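Beans by weight or by the cup? (and does soaking even matter)

Forum > Pantry Cooking > Dried Goods

slavica_o
Posted 1/19/25
OK so I need opinions because my husband and I have been going back and forth over this all week. I grew up with my mom cooking beans by eye. Handful, handful, handful, pot, done. Now I'm trying to write her recipes down for my daughter before she moves out, and every time I measure two cups of dried red beans I end up with a different thickness. Same pot, same stove, same onions. One batch is soup and the next one you could lay bricks with.

So, two questions. Do you weigh your beans or scoop them? And do you soak? My mom soaked overnight, always, and poured the water off in the morning. I've been skipping it lately and I can't tell if I'm imagining that they taste better.

kettle_and_crumb
Weigh them. Every time. I was a cup person for years and I'd never go back. A cup of little beans and a cup of big kidneys are not the same amount of food, and it also depends on whether you shake the cup down. I do 500 grams to a pot and write that on the lid with a grease pencil.

porchlight77
I'm going to be the grump here. People cooked beans for a very long time without a scale! If it's too thin, take the lid off. If it's too thick, add water. I don't see why this needs numbers. My chili has never been the same twice and everybody eats it.

slavica_o
Ha, that's exactly what my husband says. But my daughter burns toast, so "take the lid off if it's too thin" is going to end in a phone call to me at dinnertime. I want something she can follow.

Tihomir T
Slavica, I'm on your side. I wrote down my grandmother's tavče gravče the same way, by catching whatever she was about to throw in the pot and putting it on the scale first. She was annoyed with me the entire afternoon. She swore it was "a bowl" of beans, and it was never the same bowl. One time her bowl came to 328 grams and another time it was a lot more, and she said both were correct.

What worked for me was leaving a bowl on the scale, zeroing it, and pouring until it looked right to her. Then I wrote down the number before she could argue. I do it that way for everything dry now, rice and lentils too.

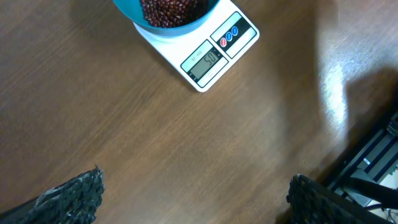 Photo: Tihomir T / member gallery, Dried Goods

The other thing is the water. I use 1,000 grams of water to start for a small pot and keep the kettle hot next to it for topping up. Cold water in a simmering pot just slows you down.

On soaking, I do it for the big white ones and skip it for small red beans most of the time. They take longer but I like the broth better, darker and more flavor.

dorsey_in_the_kitchen
Please, please, if anybody reading is using red kidney beans in a slow cooker, boil them hard first. At least ten minutes at a real rolling boil, and soak them beforehand and dump that water. Raw kidney beans can make you properly sick and the low setting doesn't get hot enough to fix it. I know small reds aren't quite the same thing but I treat every red bean that way and don't lose sleep.

Tihomir T
Good point and I should have said so. I boil mine hard before I turn it down, soaked or not. And I don't own a slow cooker. If it was kidneys I'd do exactly what you do.

porchlight77
See, that's a rule I can get behind. The weighing I still think is fussy.

kettle_and_crumb
Porchlight, how do you salt? Just curious. Because that's where weighing really pays off for me. If I know how many beans went in, I know how much salt goes in, and I'm not standing there at 8 at night tasting hot liquid over and over.

porchlight77
By tasting hot liquid over and over! It's the best part.

marrowfat
Nobody has brought up age yet and I think that's Slavica's real problem. Old beans drink differently. If one batch was from a fresh bag and the other was from the back of the cupboard, you could weigh to the gram and still get soup one day and bricks the next. I had a bag of Bruremar reds that sat through two moves and they never did go soft, I simmered them until I ran out of patience and fed them to the compost. Buy from somewhere that sells a lot of beans. I get mine at Kelmendi, the little grocery near me, because the bins are always getting refilled.

slavica_o
Oh no. Marrowfat, I think you may have got me. The soupy batch was from a jar I've had since... June? Maybe the June before. I top it up when it gets low, so there are probably ancient ones at the bottom.

marrowfat
That'll do it. Old and new in the same pot is the worst of both, half of them split and the other half are gravel. Empty the jar all the way before you refill it.

dorsey_in_the_kitchen
A pinch of baking soda in the soaking water helps old ones along. Just a pinch, or they go slimy and taste like soap. And if your tap water is hard, try a pot with filtered water before you blame the beans.

kettle_and_crumb
I disagree on the baking soda for anything you want to stay whole. Fine for refried. For a stew I'd rather salt the soak – a good spoonful, stirred in – and rinse them after. The skins come out much softer. I know the old advice was never to salt before they're cooked, and I followed it for ages, but side by side the salted ones were nicer.

Tihomir T
My grandmother would throw you out of the kitchen for that, but I've tried it and you're right.

slavica_o
OK, I'm buying a fresh bag tomorrow, emptying the jar, and doing one pot soaked with salt and one pot not soaked. Both weighed, sorry porchlight. 500 grams each is too much for the two of us so I'll halve it. Does anyone freeze them? In the broth or drained?

marrowfat
In the broth, always. Drained ones get mealy. Leave room at the top of the container or the lid pops.

porchlight77
Frozen in the broth, yes. I label mine "beans" and that's all the information anyone in this house needs. Let us know which pot wins, I'm betting on no soak.

slavica_o
Will do. My mom is coming over to judge, so expect a very strong opinion.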